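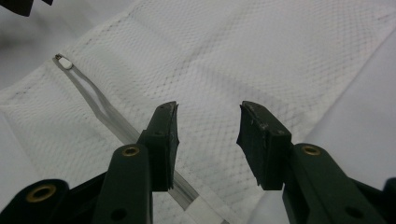
Reading Scripture Out Loud, Slowly

I've been going to the same scripture circle in Godow for years, and I have a complaint. We read too fast! Last May we tried to get through all 36 psalms on our list before summer, and I couldn't tell you a thing about most of them.

My grandmother's church over in Crenshaw did it differently. Somebody read 2 verses, then everyone sat there (sometimes for ages, with the radiator clanking) until a person felt like talking. As a kid I hated it. Now I miss it terribly.

People tell me a modern group needs a schedule or folks drift off, and sure, some will. But a prayer isn't homework, and I don't think God is checking our page count. I'd take one line that follows me around the grocery store over a whole chapter I forgot by dinner.

So I'm asking for one slow evening a month. Bring your own Bible, any translation, and leave the reading plan at home.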